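2025-12-09
By Retno Nugroho and Jean Haldane
Print this article
E-mail this article

3.2 Processor removal and reseating

The second work station in the Cudside study dealt with desktop computers that offices had retired whole. Of the 534 machines logged since September, 400 were sent to this station. The rest had damaged boards or missing parts and went straight to metal recovery.

All of the machines were opened on the same bench. The heatsink was taken off first and put in a tray with its screws. We then recorded the state of the socket - load plate, lever and contacts - before any processor was graded. A processor with a clean lid and no marks on its underside was set aside for resale through Matheson. Anything else was held for a second check by Senga Cowie.

Figure 4 belongs to the Dell desktops, the most common make in the batch.
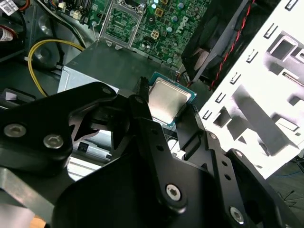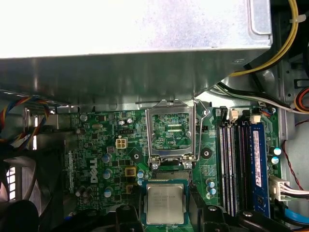
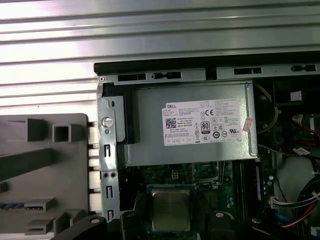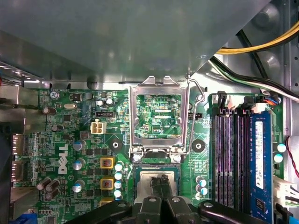 Figure 4. Inside an open Dell desktop: motherboard and processor area (first, second and fourth views); power supply and its rating label (third view).

Socket contacts were the main source of loss at this station. The pins in an LGA socket are on the board side, and a processor put down at an angle can bend several of them at once. Early in the study we lost 40 boards this way. Most had been handled by staff who were used to older sockets, where the pins are on the chip. After that we asked for the processor to be lowered flat, with the notches lined up, and for the lever to be closed only when the chip lay level by itself.

Power supplies were graded separately. Fuad Zeleke copied the rating from each label into the Ninora record before the unit was unplugged from the board. Units with an unreadable label were not tested. Results for both grades are given in Section 4.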